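22/07/2024
Sim data, counter pickup task, kitchen set

Picked up where Tayla left the Lockyer layouts. We have 335 demos saved for this task and the target is 2,000, so most of this week goes to collecting. Ewan moved the replay check to the Hukport machine and it now runs by itself after each batch.

Ran 44 episodes before lunch. Threw out 2. In one I lost tracking on the left controller, in the other I pressed save before the arm had gone back to rest. Both are logged under my initials.

Start poses are still too much alike. Wiremu plotted the wrist positions at first contact and they bunch up in one patch. Changed the reset script so the left hand starts anywhere over the near half of the counter and the right arm parks at a random height.
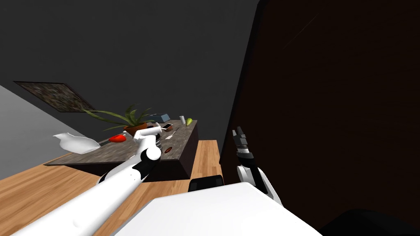
Object placement needs the same treatment. The script draws a position for each item and then lets physics settle it, and we never checked the result against the edges of the counter. The white pitcher at the left end pokes out past the edge of the granite, and it isn't sitting straight either. I want to keep some of these, as a real kitchen will have them, but they should carry a tag so Kirsty can split them out when she trains. Small things out in the open, like the spoon, are fine as they are. The plant leaves spread a long way and I would like the spacing rule to use the whole plant, leaves and all. At the moment it uses the pot.

Labels: Aroha wants one instruction per episode, in plain words, typed before the episode starts. Old ones from Claststead were typed after and some don't match what the arm did. Leave those out of the first training run.

To do
Edge tag in the reset script (me)
Spacing rule for the plant (Ewan)
Reread the Claststead labels (Tayla)
Ask Wiremu for the wrist plot again after the next batch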